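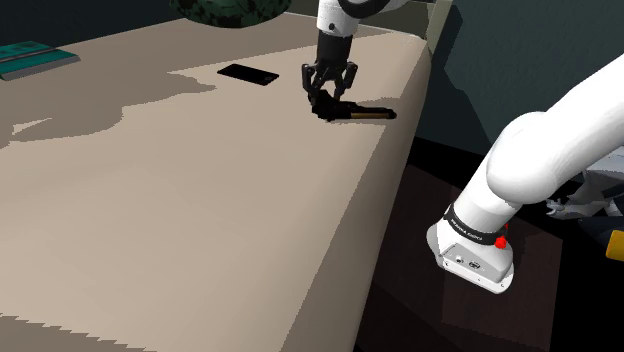
Black phone on beige.

Spare room tips, 18 Nov 2020
Posted by Elisa Rizzi

Quick ones before the rellies arrive. Strip everything first, then dust, top shelf down. Vaccum last. Musty drawers: bicarb in a saucer, leave overnight. Sticky runner? Rub a candle stub along it.

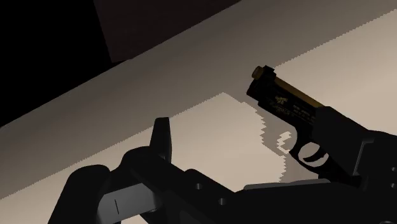 Black and gold pistol, fine gold decoration on the side.

Tea stains on a light coloured cover, blot, don't scrub. Cold water, bit of dish soap. Test a hidden corner frist. Sticker gunk on glass, eucalyptus oil.
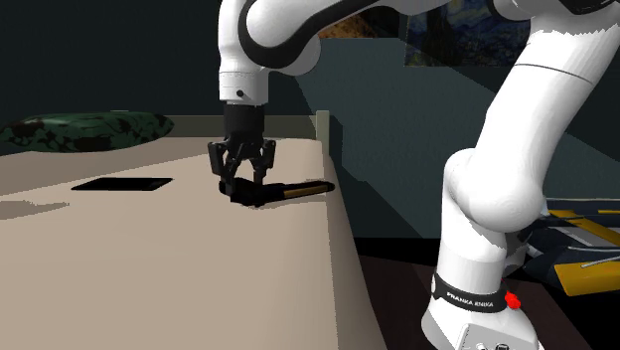 Pillows next. Check the tag, wash two at a time so the drum stays balanced. Dryer on low with a couple of clean tennis balls, 20 minutes, then check the middle. Dark patterned covers, like the green camo-style one there, wash inside out and keep away from the whites. Plain beige shows every mark so put a throw over it. Spare blankets in the bottom drawer, done.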